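Balbridge Household Notes
Tips for kitchen, bath and workshop

Teaching a gripper the bathroom chores: what has worked for us

9 Jan 2025

Several readers wrote in after the July page on drawers and cupboard doors, asking whether the same advice carries over to the bathroom. Mostly it does, but a bathroom has its own little annoyances (slick bottles, shiny collars, and never quite enough elbow room beside the toilet), so I thought I'd put down the tips I keep repeating to people who are new to showing a task by hand.

Start with the soap. I know everybody wants to go straight to the toilet lid, because that's the part you'd dearly love to hand over, but a pump bottle will teach your hands more in an afternoon than a lid will. It is tall, it is smooth, it wants to tip, and the pump head is sitting right there asking to be bumped. Come in low and level, let both fingers reach the body of the bottle before you squeeze, and keep well clear of the pump.

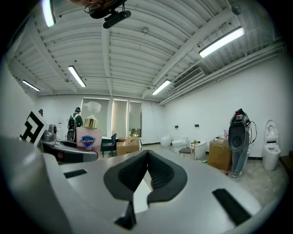

Slow down for the last inch or so. When you reach for a bottle with your own hand you hardly think about that part, and it goes by in a blink. With the gripper, give it a nice steady approach, a little pause once you've closed, and then lift straight up before you carry it anywhere. If you lift and swing in one motion the way you would at home, you get that same sloppy swing played back to you later, and usually into the side of the sink.

Check your finger pads before each session. Soap gets on everything, and a pad with a film on it lets a bottle slide in your grip without your noticing. I wipe mine with a damp cloth and then a dry one. Please don't use furniture polish! I did that once at the Ullholm house, and I spent the rest of the morning chasing a shampoo bottle across the tile.

Move things between tries. If the bottle always starts on the same corner of the shelf, you're teaching the corner as much as the bottle. Shift it a few inches, turn it so the spout points another way, stand it next to the tissue box for a while. We did 90 tries with a dish soap bottle last year without moving the tray once, and I'm still a bit sore about it, since we had to do every one of them over.

Let the tightest spots wait until your wrists know the motion. Squeezing in beside a tank or reaching over the rim of a tub is tiring, and tired arms wobble. Three good, calm tries are worth having before you break for coffee. If two people are working side by side, agree on who is reaching first, and keep an elbow's width between you.
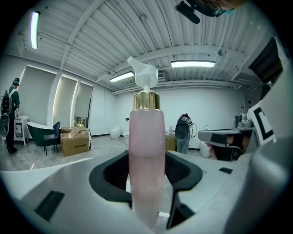 Setting down is where most of us get careless. Lower the bottle until you feel it touch, wait a moment, then open the fingers evenly and back straight out the way you came. If you pull away sideways, one finger drags along and over goes the bottle. Practice with one that's at least half full, too, as an empty one topples if you so much as look at it.

Keep a notebook. Our Brurncombe binder has 1,277 tries written up in it, most with just a word or two: "good," "bumped pump," "let go too soon." It looks fussy, but when a task starts going wrong you can flip back and see which habit crept in. I use pencil, because bathrooms and ink don't get along.

And if you're working by remote control instead of by hand, all of this still goes, only slower. You won't feel the bottle touch the shelf, so watch the base of it and not the top. The Kneževič page has a good section on setting up your view for that, and I'd read it before trying anything made of glass.

Next time: toilet lids, finally, and what to do about the ones that close themselves.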